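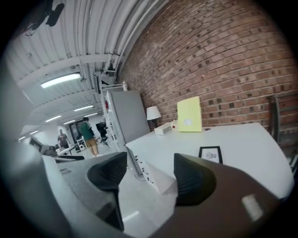
How do you keep brick dust off a desk that stands against a bare brick wall?

Seal the brick with a clear breathable masonry sealer after a good vacuuming, and leave a gap of a couple of inches between the desk and the wall so whatever still comes down lands on the floor.

pelham_rd
Original poster

That's the short answer I got at the hardware store and I'd like to hear from people who have done it. We rent one long room on the second floor of an old building in Vandville. Exposed brick down one side, corrugated ceiling painted white, pipes running along where the ceiling meets the brick. The floor is pale gray tile and shows everything. My desk is white and shows even more.

Every morning there's a fine reddish grit along the back of the desk. I wipe it with a damp cloth and it smears pink. By the end of the day I can feel it again under my forearm. I keep a lamp, a few small things and some papers back there and I'm lifting all of it to clean.

Two things I want to know. Does sealing work, and does it change the color? Some of the bricks are noticeably darker than the others and I like that. I don't want it all to come out one shiny brown.

mortarjoe
Reply

Rub your palm on the wall in a few places before you buy anything. Do a brick, then do the joint next to it. In most old buildings the brick face is fine and it's the mortar that's shedding. If your hand comes away gray or sandy from the joint and clean from the brick, sealer is only going to slow it down. You need to repoint the bad joints, or at least rake out the loose stuff and patch.

If the brick itself comes off red on your hand, then sealer will do a lot.

pelham_rd
Reply

Did the palm test. Red from the brick, mostly on the lighter ones. The darker bricks come off nearly clean. The joints are a bit sandy at desk height and solid everywhere else I could reach.

mortarjoe
Reply

The darker ones were probably fired harder, so that fits. Soft bricks will take a lot of sealer. Patch the sandy joints with lime mortar, wait until it's cured, then seal.

Don't use a bag of regular portland mix on soft old brick. It's harder than the brick and you'll get spalling along the edges in a few winters.

kettlewhite
Reply

I'd skip the sealer. You're renting. Ask the landlord first, and if they say no, you've saved yourself a weekend. We had the same thing in our old shop and what fixed it was a backboard. Cut a sheet of something thin to the width of the desk, stand it up behind, done. Dust falls behind the board and you sweep it up once a month. Comes with you when you move, too.

akinyi_t
Reply

Akinyi Temba here, I run a small bindery and I've sealed two walls. Some practical notes.

Vacuum with a soft brush head, top to bottom, twice. Don't wash the wall. If you wet it you have to wait a long time for it to dry out and most people don't wait long enough, and then the sealer goes cloudy.

Get a penetrating sealer labeled matte or "natural look." The film-forming kind is where the shine comes from. I used one from Clornness on the first wall and Rustix on the second. The Clornness went on thinner and took more coats. The Rustix darkened the brick by maybe one shade and the difference between light and dark bricks was still there afterward. Do a test patch down low behind the desk and look at it the next day under the lights you normally have on.

Cover the floor. Drips on tile come up, drips in the grout lines don't.

My second wall was 282 square feet and took three days with the furniture moved out. You don't have to do the whole length of the room. I'd do the section behind the desk and an arm's length past it on each side, from the floor to as high as a stepladder gets you.

kettlewhite
Reply

And then you have one patch that's a shade darker than the rest of a very long wall. I have seen this. It looks like a water stain.

akinyi_t
Reply

It can, if you stop in the middle of a row. Follow the joints when you stop and it's much less noticeable. But I agree it's a risk if the landlord is fussy.

dora.finch
Reply

Is it all coming off the wall though? You mention pipes up top and a corrugated ceiling. In our place the ledge on top of the pipes had years of grit sitting on it and every time the heat came on or a truck went past, a little more came down. We'd been blaming the brick. One afternoon with a ladder and a vacuum and the desk stayed clean for weeks.

Same goes for light fixtures. The tops of those long fluorescent ones hold an unbelievable amount.

pelham_rd
Reply

I hadn't thought about the pipes. They run straight above the back of the desk. There's some kind of fixture up there with a loop of cable hanging under it too, and that's fuzzy with dust. I'll borrow the building's tall ladder.

mortarjoe
Reply

Do the pipes before you do anything to the wall. Otherwise you'll be dropping it all onto fresh sealer.

Tape a white sheet of paper flat on the desk overnight, one touching the wall and one out at the front edge. If the front one is as dirty as the back one, it's coming from above.

pelham_rd
Reply

Paper test done, two nights. Back sheet had a clear red line along the wall side and a light gray speckle all over. Front sheet had only the gray speckle. So it's both.

tubbs50
Reply

Off to one side of the question, but what are you doing about light? I have the same kind of room, white desk and rows of tubes overhead, and the glare off the desk gave me headaches. The reflection on the tile is bad too. I ended up turning off the bank over my desk and using a table lamp.

pelham_rd
Reply

I have a small lamp on the desk, white shade, dark base. It's fine for reading but it doesn't do much when the overheads are on. The switches here do the whole room together so I can't turn off just mine.

tubbs50
Reply

Ask whoever handles the electrical whether they can take the tubes out of the nearest fixture. Ours did it in five minutes. Or get a desk mat. I have a dark felt one from Barros and it took care of most of the glare. It does hold grit, so for you maybe leather or vinyl that wipes off.

kettlewhite
Reply

A mat doesn't help with the back edge, where the dust is. I'll say it again, backboard.

pelham_rd
Reply

I already have something tall and pale yellow standing up against the brick back there and I looked behind it this morning. There was a good pile of red behind it and hardly any in front. So kettlewhite has a point. The note stuck on the front of it was clean.

kettlewhite
Reply

There you go. Now do it across the full width.

lowell_m
Reply

If you go with a board, put a strip of foam or felt along the bottom edge. Otherwise the grit works its way under and you get the same line, just a half inch farther out. I'd also raise any electronics off the surface. Anything with a grille pulls dust in. I put my router on a little wire shelf and it stopped filling up.

akinyi_t
Reply

Agree on the electronics. I lost a speaker that way.

pelham_rd
Reply

Update, for anyone with the same problem.

Cleaned the tops of the pipes and the nearest light fixture first. Filthy. I filled the vacuum canister 3 times and had to wash the floor afterward. The gray speckle on the paper is nearly gone.

The landlord said no to sealing the whole wall and OK to patching the joints. I did the sandy ones at desk height with a small tub of lime mortar. It dried lighter than the old joints. You notice it if you're looking.

For the board I priced a custom cut panel and they wanted $200. Bought a sheet and had it cut at the lumber yard for under $50, painted it white, felt strip on the bottom edge like lowell_m said. The desk is pulled out two inches and the board stands in the gap.

I wipe the desk twice a week now and the cloth comes up gray, no pink. There's a red line on the floor behind the desk that I get with the vacuum hose.

mortarjoe
Reply

Good. Lime mortar will tone down over a year or so. If it bothers you, dab it with weak cold tea.

dora.finch
Reply

Put the pipes on the calendar. Ours need doing twice a year.

akinyi_t
Reply

Did you do a test patch of sealer anyway? I'm curious how the light bricks took it.

pelham_rd
Reply

One brick, down low behind the desk. Used the Rustix matte. It went a shade darker like you said and it doesn't come off on my hand anymore. If I ever get permission I'd do the whole section.

kettlewhite
Reply

How thick is the sheet you used? Mine bowed after the first summer and I'm about to replace it.

pelham_rd
Reply

Half inch. Painted both sides, the lumber yard guy told me to. I'll post again if it bows.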